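Informe de avance a la Fundación Bradano
Proyecto: Taller de alfabetización y apoyo a la vivienda, barrio Medrano
Fecha de entrega: 1/12/19

Usamos cookies para mejorar su experiencia en este sitio. Si continúa navegando, acepta nuestra política de cookies. Aceptar | Más información

Estimados señores:

Con este informe presentamos el trabajo realizado desde julio con la ayuda que ustedes nos concedieron. En el informe anterior explicamos el retraso con el contrato del local. Este asunto está resuelto y las clases funcionan con normalidad.

Clases de lengua

En este periodo se inscribieron 129 personas adultas. Tenemos 8 grupos, divididos por nivel, y de ellos 3 son de lectura y escritura inicial. Los grupos de la tarde están completos y existe una lista de espera. Los de la mañana tienen todavía plazas, sobre todo en el nivel intermedio.

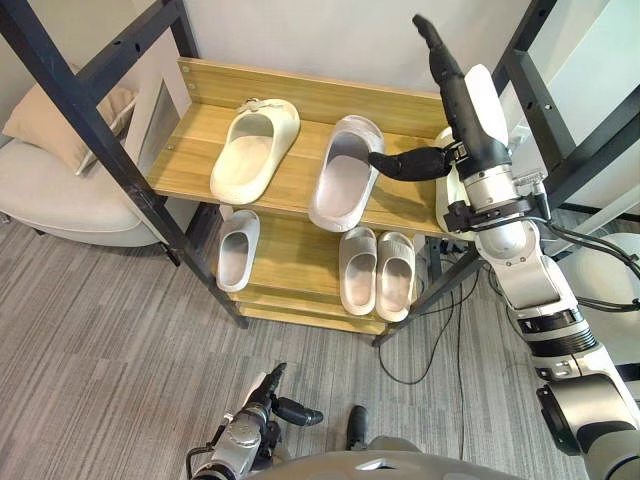 La asistencia bajó en las semanas de la vendimia, como el año pasado. Muchos alumnos trabajan entonces fuera de la ciudad y regresan con dificultad al ritmo de las clases. Para ellos preparamos unas hojas de repaso, que se pueden hacer en casa sin profesor. El resultado fue desigual: en los grupos iniciales casi no se usaron, porque las instrucciones eran demasiado largas. Las estamos escribiendo de nuevo.

Materiales

El manual Tustik llegó con retraso y solo en su primera parte. La editorial nos promete la segunda para enero. Mientras tanto trabajamos con fotocopias y con textos propios – cartas del banco, avisos de la comunidad de vecinos, contratos de alquiler. Los alumnos piden más textos de este tipo y pensamos mantenerlos también cuando el manual esté completo. 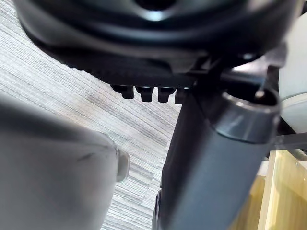

Parte inferior oscura, con una fila de cuatro piezas negras cortas.

Apoyo a la vivienda

La asesoría abre dos tardes por semana. Las consultas más frecuentes son la devolución de la fianza y el empadronamiento. Con la asociación Workau acordamos que ellos revisan los contratos difíciles y nosotros acompañamos a la persona a la oficina municipal. El acuerdo es verbal y quisiéramos ponerlo por escrito antes del verano. 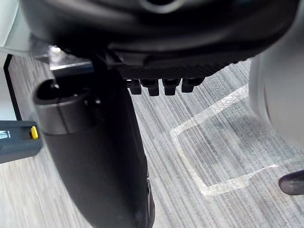 Gastos

El presupuesto se cumple en general. La partida de fotocopias se superó en 400 euros por el motivo ya explicado. Pedimos su autorización para cubrir esta diferencia con la partida de transporte, que se ha gastado poco. Las facturas van en el anexo.

Próximos pasos

En enero haremos las pruebas de nivel y abriremos, si hay profesor disponible, otro grupo de tarde. Queda pendiente la encuesta a los alumnos que dejaron el curso – el cuestionario está listo, pero falta traducirlo.

Quedamos a su disposición para cualquier aclaración.

La coordinación del proyecto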